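Machala, a packaging workshop that makes short-run shipping boxes for small retailers, will move its divided cartons to a new board grade in April. The change applies to the two-compartment range sold under the Foltico name. Single-cell cartons stay on the current grade.

The new board has a higher recycled content and a slightly heavier flute. According to the workshop's technical note, the old grade lost stiffness when stored in unheated rooms over winter, and the center divider was the first part to bow. Once the divider bows, the load shifts to the outer walls and the upper cartons in a stack begin to lean.

## What changes

The outer dimensions are the same, so existing pallet plans remain valid. The divider slot is cut 3 mm deeper and the divider now reaches the base panel. Stated gross weight per carton rises by 60 grams. Printed faces keep the same ink set, although customers with dark solid colors are asked to approve a new proof. Heavier flute can show through a flat color as faint lines.

Cartons with a divider should be opened fully and checked for square before the first item goes in. 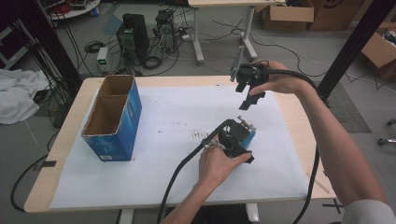 ## Orders and stock

The minimum order remains 3000 units for printed cartons. Plain cartons can be ordered in bundles of 80. Stock in the old grade will be sold until it runs out and will not be mixed with the new grade in one shipment – the two have different stacking limits, and the lower limit would apply to the whole pallet.

Digby Tautahi, who manages production at Machala, said the slot depth took longer to settle than the board. "A deeper slot gives a firmer divider, but it also weakens the panel around it," he said. "We cut it back twice before the compression results were acceptable."

Customers with standing orders will receive revised data sheets with their next invoice. Proof requests go through the usual order desk, which closes at noon.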